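Last updated: December

I said I'd write up the retiming result once I had enough runs to trust it, and I do now, so this is the write-up. It's a small result on a small arm, but it changed how I collect demonstrations and I've been asked about it a couple of times.

The problem first. When I teleoperate an arm, I stop a lot. I get near the object, wait, look at it from another angle, then go in. A policy trained on those recordings learns to stop too. In my first batch, trained on raw demonstrations, the arm would get close to the part and sit there until the run timed out. It did this often enough that I started calling it "the stall" in my notes.

Tevar is the script I wrote to deal with it. It goes through each recording, finds stretches where the commanded joints barely move, and shortens them to 4 frames. It doesn't touch the gripper channel, so a pause while the fingers close is left alone. My first version did cut those, and the policy learned to lift before it had hold of anything. That cost me most of a month.

The data is 720 demonstrations of one task, picking up a small circuit board and putting it down on a marked spot. I recorded them on two setups. Tondurton is the desk at home and Valente is the one I share at work. Same printed parts, same type of servos, different tables and different light. 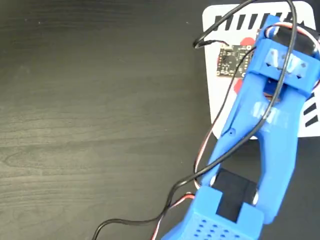
The blue arm over the card, with the board near the upper bracket.

I trained two policies with the same settings, one on the raw recordings and one on the retimed ones. Then I ran each of them 50 times from the same list of starting positions. The raw policy finished 27 of the 50. The retimed one finished 41. Most of the difference is the stall, which dropped from 16 runs to 3. The rest of the failures were bad grasps, and there the two policies are close to even – 7 for raw, 6 for retimed. So retiming did nothing much for grasping, and I wouldn't expect it to.

Across all the recordings Tevar found 2,077 pauses long enough to shorten. I went through a sample by hand and a few of them shouldn't have been touched. Those were places where I was making very slow corrections right over the part, below the motion threshold. I've lowered the threshold since, but the numbers above are from the old setting. I haven't rerun them.

Two things I'd want checked before anybody leans on this. I was the only operator, and I pause in my own way. And both tables are dark, so I can't say what a lighter surface would do to either policy.

I also tried the retimed policy on Bisley, the older arm with the worn gears. It was worse than raw there. My guess is that the play in the joints needs those extra frames to settle – I'd have to log joint error to know, and the logging on Bisley is broken at the moment. Fixing that is next, then the rerun with the lower threshold.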